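Notes from the shop - July 2020

Well, the sideboard is finally out of my garage and in the dining room, and I can park my car again! Some of you have been hearing me grumble about this thing since the spring issue, so thanks for hanging in there with me.

I found it at the Soltbridge flea market for 60 dollars. It had a coat of white paint on it and one door that wouldn't stay shut, and I figured I'd have it done in a couple of weekends. Ha. The paint came off fine with a scraper and a lot of patience, but there was an old, sticky varnish underneath that gummed up every sheet of sandpaper I owned (I buy the 20-packs now, lesson learned).
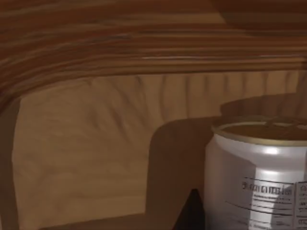 What finally worked was going slower. I wiped the varnish down with solvent a small patch at a time, let it sit, and only sanded once the surface felt dry to my fingertips. Always go with the grain, even on the bits you think you'll never look at. I got lazy on one side panel and went across it, and the scratches popped right out as soon as the oil went on. So I did that panel twice.

A few of you wrote in to ask about finishes. I like plain oil for a piece that gets used every day, because you can touch up a ring or a scuff without redoing the whole top. Three thin coats, a night between each one, and please lay your oily rags out flat outside to dry - don't ball them up in a bucket.

Next up is a blanket chest from a yard sale over in Wirkmont. The hinges are shot and it smells like mothballs, but the lid is lovely and I couldn't leave it there. I'm hoping to have it done by September, so if you have a good trick for getting rid of that smell, write and tell me. I've tried baking soda already!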